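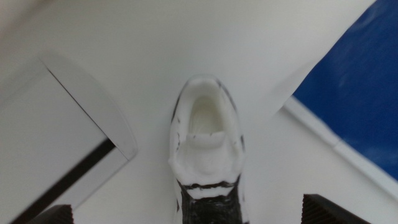
Warum verliert der Flumometti nach dem Neustart die Hälfte seiner VLANs? Weil die Konfiguration zwar läuft, aber der zweite Teil nie im Startspeicher landet, solange das Skript zwischendurch die Sitzung schließt.

So, Werkstattbuch, Oktober, kurz nach 16 Uhr. Reginald hat gefragt, ob ich das mal aufschreibe, bevor ich es wieder vergesse, also los.

Ausgangslage: Wir bauen gerade das Netz für die Kundenveranstaltung bei Lozano auf dem Labortisch nach. Vier Switches, ein Router, ein Controller mit Skusel drauf, angemeldet sind bis zu 800 Endgeräte (simuliert natürlich, so viele Handys hat hier keiner). Heute Vormittag lief alles wunderbar, bis ich auf die schlaue Idee kam, den Strom an der ganzen Leiste einmal wegzunehmen. Wollte nur wissen, wie lange das Hochfahren dauert. 660 Sekunden übrigens, gemessen vom Einschalten bis zum ersten Ping durch den Router. Viel zu lang, wenn am Abend auf der Bühne jemand am falschen Stecker zieht!

Danach waren Gäste-WLAN und Bühnentechnik weg, Kasse und Verwaltung noch da. Erster Verdacht: Trunk kaputt. Also Kabel getauscht, Ports getauscht, nochmal Kabel getauscht. Nichts. Zweiter Verdacht: Spanning Tree, der ist bei mir immer der zweite Verdacht. War auch unschuldig, die Root-Bridge saß brav da, wo sie sitzen soll.

Dann endlich mal die laufende und die gespeicherte Konfiguration nebeneinandergelegt, hätte ich eine Stunde früher machen können. In der gespeicherten fehlte alles ab dem Block für die Gäste. Das Skript von Bratisari schreibt in zwei Durchgängen und speichert nach dem ersten. Der zweite wird nur angewendet und dann – Sitzung zu, Feierabend. Im Protokoll steht trotzdem »fertig«, sehr nett.

Geändert habe ich Folgendes: Speicherbefehl ans Ende vom zweiten Durchgang, dazu eine Pause vor dem Abmelden, weil der Flumometti beim Schreiben gern trödelt. Dann wieder Strom weg, Strom an, alle VLANs da. Das Ganze viermal hintereinander, jedes Mal sauber.

Noch offen: die Adressvergabe im Gästenetz. Der Bereich ist auf 3.000 Adressen ausgelegt, aber die Lease-Zeit steht noch auf einem ganzen Tag. Für einen Konzertabend, an dem die Leute ständig rein und raus laufen, finde ich das zu großzügig. Reginald ist für eine Stunde, ich würde lieber auf zwei gehen, sonst fragt mir alles zu oft nach. Klären wir vor dem nächsten Lasttest.

Und bitte: Die alte Skriptversion liegt noch auf dem Laborrechner im Ordner »neu«. Ja, ich weiß. Nicht benutzen, ich räume das morgen früh weg. Die richtige liegt daneben und heißt wie der Standort.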